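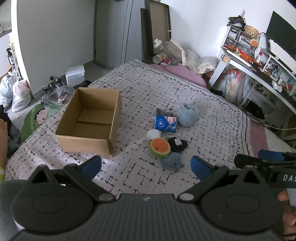
Attachment 1: Open box on the bed, small items beside it.

Service Desk > Household Storage > Packing and Labels > Closed Tickets
Filed under: soft goods, box weight, collection refused

Subject: Collection refused for one box of small soft items
Reported by: Samer Tannous, Khalaf Residence
Opened: Nov 24, 2022
Status: Resolved

Summary of the problem
The customer booked the collection of one cardboard box through the Wukuvum booking page. The box was to hold small items from the bedroom, mainly cloth pieces and soft toys, for storage at the Trivport depot. The booking was refused at the final step with the message "Box exceeds permitted weight." The customer made 3 attempts and received the same message each time. He has asked whether the contents must be divided between several boxes.

First response
The customer was asked to confirm the box type, the weight entered, and the general nature of the contents. He replied that the box was a Proltik medium, that the contents were soft and light, and that he had entered the weight as shown on his kitchen scale. He also attached the packing list from his draft booking. It included a plush toy in the shape of a watermelon slice, several cloths and a packet of tissues.

Findings
The weight field on the booking page accepts kilograms only. The customer had entered 4000, having read the scale in grams. The page does not display the unit once a figure has been typed, and the help text beside the field had not been updated since September. No fault was found with the box type or with the account.

A second matter was noted during the review. The customer had selected "General household" as the contents category. This category requires an itemized list and a declaration concerning liquids. For cloth items and plush toys the correct category is "Soft goods," for which a short description is sufficient.

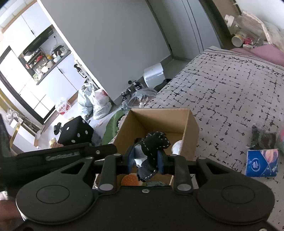 The customer was therefore advised to proceed as follows.

1. Cancel the draft booking and open a new one. Editing the old draft carries the incorrect weight forward.
2. Enter the weight in kilograms, as a whole number.
3. Select "Soft goods" and describe the contents in one line. "Plush toys and cloths" is acceptable.
4. Place firmer toys at the bottom of the box and fold cloths over them. Loosely crumpled cloth takes up a good deal of room and tends to lift the lid.
5. Leave bottles and other containers of liquid out of the box. They are not accepted under this category, even when empty.
6. Tape the top once packing is complete. Printed labels are to be placed on the long side - not across the tape.

Bed pillows may be stored as soft goods but should be booked in a large box. The customer stated that he does not intend to store any at present. Tissues may remain in the box if the packet is sealed. He chose to keep his out.

Customer reply
Mr. Tannous confirmed that the new booking was accepted and that a label had been issued. He asked whether the box could be kept open until the morning of collection, as he had not decided on one of the toys. This is permitted, provided that the weight declared is still correct when the box is handed over.

Follow-up
The help text has been referred to the Wukuvum page team with a request that "kg" remain visible in the field at all times. A reply is expected within 3 working days. The refusal message will be reviewed separately - its present wording suggests that the box has been weighed when it has not.

Ticket closed with the customer's agreement. It may be reopened by replying to the confirmation message.

Contact the Service Desk | Terms of Storage | © Trivport Household Storage | Back to top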